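Progress report: Skisness household table tasks
To: Divina Umali, Pietrzak Fund
From: Calum Kinnear, Hireo
January 3, 2022

Hi Divina,

Happy New Year! You asked for something shorter and less stuffy than the September report, so I'm writing this one the way I'd tell it to you over coffee. The spreadsheet goes out to you separately and has every session in it, including the bad ones.

Where we are: we have 1,658 usable demonstrations in the Skisness set. A demonstration, in the way we count them, is one person doing one table task from start to finish with the hand-held gripper, with the camera running and the tracking holding up all the way through. If the tracking drops out in the middle we throw the whole thing away, even if the person did a lovely job. That hurts, and it's the main reason the number isn't higher.

Of those, 151 are what we've been calling recoveries, where something slips or gets knocked and the person puts it right without stopping. I know you were skeptical about paying for those. I was too, a little! But when we trained with them and then without them, the version that had seen them was a lot calmer after a missed grasp. It tries again from a sensible place. The other one tends to close on air and carry on to the next step like everything went fine. I'd like to keep collecting them, and I've put that in the plan further down.

What went well. The move to Bisville, mostly. We'd been recording on plain desks, and the learned policy got very good at plain desks and nothing else. The Bisville room is big and open and has people in it doing their own thing, with furniture that doesn't match and light coming from several directions. The first week of recordings there looked like a mess and I had a bit of a wobble over it, but mess is what we said we wanted when we wrote the proposal. We now change the tablecloth between blocks of recordings and swap the objects too, so the model can't lean on one background. Patterned cloths are harder than plain ones, and we're keeping them in.

We also rewrote the instructions for the people recording. The old sheet was four pages and everybody skimmed it. The new one fits on one side of paper and mostly says: pick up the thing the way you'd pick it up at home, don't rush, and keep a marker in view when you start. New people are recording usable material on their first afternoon now, which was not the case in the fall.

What went badly. Shiny and see-through objects, still. Anything glossy picks up reflections from the ceiling lights, and clear things half disappear against a pale cloth. Our success rate on those lags well behind the rest, and I don't have a clever fix to offer you today. We're trying lower light in some sessions and a slower approach in others, and I'll know more by the next report.

We also lost 97 demonstrations to a clock problem. The camera and the gripper width sensor had drifted apart, so the jaws seemed to close a little before they got to the object. I should have caught that sooner. There's now a check at the start of every session (open and close the jaws three times, look at the plot, go) and it hasn't come back.

Here's a look at one of the table setups, from the gripper's own camera, which is the same view the model learns from. 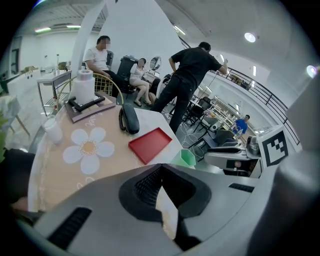
Flower-print cloth setup with phone, red tray, green cup and paper towels. Marker at right.

The phone and the tray are both in the current object list, and the pairing we care about most is moving the one into the other. It sounds easy. The phone is flat and slick and wants to spin when you take it near one end, so people have ended up with several different ways of doing it, and I've asked them not to settle on a favorite. Variety there is worth more to us than speed.

Money. We're under on equipment and over on people's time, and the two very nearly cancel out. The overrun is all labeling. I'd budgeted for quick start and end marks, and then we decided to tag the recoveries by hand as well. I'd like to shift the leftover equipment money across to cover it, if you're okay with that. No new money needed.

Next up:
More recoveries, especially with the phone and the tray.
A second room, so we can test somewhere the model has never seen. I have 2 places in mind and will send you the details once I've visited both.
Another try at glossy and clear objects with the changed lighting.
A small held-out set that none of us train on, recorded by people who haven't used the gripper before.

The thing I need from you is a yes or no on moving the equipment money – an email is fine. If you'd like to come by Bisville and try a session yourself, please do! It takes a few minutes to get the feel of the gripper and then it's hard to put down.

Talk soon,
Calum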